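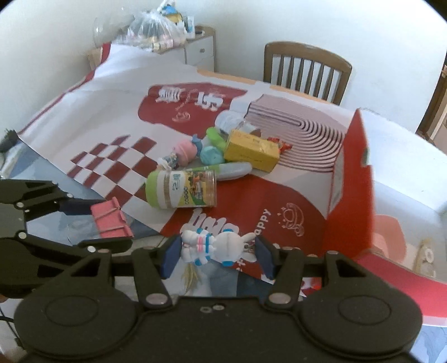
Community Help > Around the House > Sorting and Storage

Last updated in January

Reading time: 4 min

How to sort a drawer of very small things when everything is mixed together?

I moved from Skadov to a smaller apartment, and I have one big drawer where all the little things of the household have gone to live. There are binder clips, small figurines, jars with colored lids, erasers, keys I do not recognize, batteries, hair ties. I put a printed sheet on the big table and I empty the drawer there in portions, so that nothing rolls on the floor. Until this point it goes well.

My problem is the second step. I make piles, and after one hour I have 21 piles and some of them have only one thing inside. Where does a little white bunny figurine go? It is not a toy exactly, and it is not office supply. If I make a pile "decoration," then half of the table wants to be decoration. My son says to throw it all in a shoe box, but then in two months I am again searching for a clip and finding everything except the clip.

I have already a set of Herath drawer trays (the low ones, 10 compartments) and many empty food jars with screw lids. I would like not to buy more. Also the drawer is used by two adults and one child, so the system must be easy for a person who has no patience.

What groups do you make, and how many? And do you keep the jars lying or standing? My drawer is not high enough for standing jars, this I should have said at the beginning.

Answer 1 (marked as accepted)

I had the same situation with the desk of my mother, so I will tell you what worked for me.

I think the difficulty comes from sorting by what the thing is. Try to sort by when your hand wants it. The clips, the tape and the scissors are wanted when you sit with papers. Batteries and the little screwdriver are wanted when something stops working. The hair ties are wanted in the morning, so they should not be in this drawer at all, they go to the bathroom. When I did it this way I went down from a terrible number of piles to six.

For the figurines and similar, I made one compartment for things we only like. It has no other rule. When it is full, one thing must go out before a new one comes in. With the child it works better if the child decides which one.

Some practical points:

- Work on half of the drawer at one time and finish it. If you empty everything, you will have to eat dinner on your knees.
- A printed cloth is nice, but small white pieces are easy to lose on a pattern with white lettering. I changed to a plain dark towel and my eyes were less tired.
- Clip the binder clips on a strip of cardboard, smallest to largest. They take less room and do not catch on the other things.
- Test the batteries now, with the drawer open. Later you will not do it.

About jars: in a low drawer I keep them lying, with the lid to the front, and I write on the lid with a marker what is inside. Put a folded cloth under them or they will roll every time you close the drawer. Remove the old label if you can, because my family believed the label for a whole year and looked for spices in the jar of buttons.

For the keys, put them in an envelope with the month on it. If no door asked for them after one year, you can let them go.

Answer 2

just use zip bags. One bag for one kind, all standing in a row like files. I bought the Surnix ones with the white stripe for writing and I have no complaint. Jars are too much space in my opinion

Answer 3

I agree with the first answer but I want to add one thing about the Herath trays. The dividers can be pulled out, at least in the model that I have, so you can make two small compartments into one long compartment for pens or a jar. Pull straight up and slowly, the corners are thin and I broke one.

I also have the Cultach tray, it is deeper but it did not fit under the edge of my drawer. Measure the inside height first, with the drawer closed in your imagination, not only the height of the front panel.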